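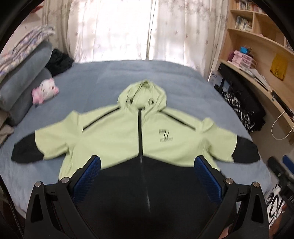
Green shell jacket, laid flat, zip in the middle.

Reproofing a shell: notes after the second attempt

5 Sep 2019

The water-repellent finish on a waterproof jacket and the waterproof layer itself are separate things, and most complaints about leaking come from confusing them. The layer is a film or coating on the inside of the face fabric. The finish is a treatment on the outside that makes rain bead. When the finish wears off, the face fabric soaks up water, vapour from the body can't get out, and the wearer ends up damp from sweat and blames the film.

My first attempt, last November, was a poor one. I used a wash-in product on a jacket that had not been cleaned properly beforehand. Detergent residue attracts water, so the treatment had little to hold on to. The shoulders wetted out again on the first long walk up to Flondavbridge.

This time I did it in the following order.

Drawer of the washing machine scrubbed out, then one empty hot cycle to clear the pipes. Jacket washed at 30 with liquid soap flakes, all zips closed, cuff tabs loose. Two extra rinses. No spin above 600.

Spray-on proofer from Cukau, 135 ml used, applied while the fabric was still damp. I went over the shoulders, hood and forearms twice and wiped off the excess with a cloth after two minutes. Anything left to pool dries as a white mark.

Tumble dryer on low for 39 minutes. The care label allows this on mine; check yours. Heat does a good share of the work, and on a jacket that is only slightly worn it may bring the beading back without any product.

A word on ratings. The hydrostatic head figure quoted by shops is the height in millimetres of a column of water the fabric will hold before it lets drops through. A rating of 2,000 is fine for a tent fly and marginal under rucksack straps. It says nothing about seams, and it says nothing about the outer finish, so a high number will not save a jacket that has wetted out.

Seam tape is the next job. Mine has started to lift inside the hood. Fabbri sell a tube of sealant that is meant for this, but it needs a clean, dry surface and a night under weight, and I want the jacket for the Plulolside path before then.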